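Weto Teleop Kit, second edition: review after a winter of use

Rating: 4 out of 5

I bought the Weto kit in December to collect demonstrations for household pick-and-place tasks. It comes with a handheld controller, a base station, a foot pedal and a license for the Kinura simulator. I paid 747 dollars for the bundle. The controller alone is cheaper, but then you have to bring your own simulator, and the setup guide assumes you have Kinura.

Setup took one evening. The base station was found right away. The pedal was not, until I moved it to a different USB port. The printed guide has the pedal wiring on the last page, after the section on recording, so read it to the end before you start.

The controller is light and the grip is a good size for my hand. You hold the side button to engage the arm, move your hand, and let go to reposition. The trigger closes the gripper in proportion to how far you pull it. My old controller, a Flakar, only had open and closed, and that made soft objects hard to demonstrate well. With the Weto you can close until the fingers touch and then add a little more.

Most of my work with it has been in the living room set that ships with Kinura. The arm is a Franka, and the objects are placed on a sofa, which is harder than a table. The back and armrests limit how you can bring the wrist in, and a long round object like a bolster needs the fingers lined up across it before you go down. I record 30 demonstrations per object and throw out the ones where I hesitated too long.
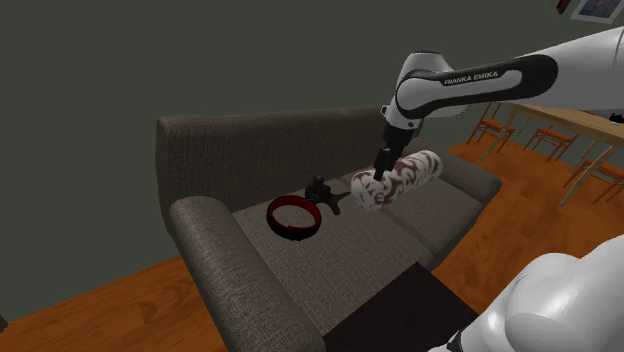
Wrist rotation is where the kit earns its price. The Flakar mapped rotation one to one, so I ran out of wrist before the robot did. Weto lets you set a rotation scale, and I leave it slightly above one. There is also a mode that locks the tool pointing straight down, toggled with the pedal. I use that for the last part of an approach and turn it off again for the carry.

Lag is low enough that I stopped thinking about it after the first session. It gets worse if you record three camera views at full size while you drive. Dropping one view fixed it on my machine. The recordings save as one file per demonstration, with the joint positions, gripper opening and camera views all on the same clock. I have not had a corrupted file yet.

There are problems. The biggest is depth. On a flat monitor it is hard to tell if the fingers are over an object or in front of it, and the kit does nothing to help. I keep a second view from the side open in a small window. A drop shadow or a distance readout would be better, and the Baek controller I borrowed before buying had one.

The trigger spring is stiff. My finger was sore after a long session, and I now stop at 10 demonstrations and take a break. The battery runs for 7 hours, which is plenty, but the charging port is on the bottom, so you can't stand the controller in its cradle while it charges.

Replay could be better too. You can play a demonstration back and trim the start and end, but you can't cut a piece out of the middle. If you fumble halfway through a good run, you keep the fumble or do the run again. I usually do it again.

Support answered my one question, on exporting gripper values, the next morning. The answer was correct — there is a setting for it under the export menu, turned off by default.

I have only used it in simulation so far. The box says it works with a real arm through the same software, and I can't speak to that.

Good for: people recording their own demonstrations at a desk, especially with round or soft objects.

Less good for: anyone who needs depth cues on screen, or who already has a controller with a proportional trigger.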